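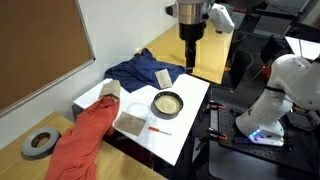
I've been using the Jariveo two-arm bench package for 4 months now, and the question I get from everyone who hears about it is whether a robot can take over the boring jobs yet. My answer is a happy "some of them!" Cloth is where I push it hardest, and a table like this one is a proper test: a dark blue cloth bunched up across the back, an orange-red one hanging off the corner, beige pads on top of both, and a shallow bowl of pale liquid right in the middle where a careless move would find it. A person clears that while talking on the phone. A machine has to work out where one fold ends and the next begins, and the Jariveo is better at it than anything I've tried at this price.

Setup took me an afternoon, most of it spent on the Tedham software, which has a lovely clean screen and terrible error messages. Once it was talking to the arms I taught it to pick up a dish towel in 10 tries. Ten! My last system needed closer to 200 and still grabbed the table.

Wiping is good on flat surfaces. Folding is slow (2 minutes for a hand towel, and the corners wander). Small tools it handles nicely if they're lying clear of fabric. Moving anything with liquid in it, I still do myself.

Gripes: the cables are too short, the power supply hums, and the spare fingertips are sold separately.

Would I put one in a laundry room? Not this year. For a small shop with sorting and wiping to do, I'd say go and try one. I'm starting mine on socks in April and I can't wait.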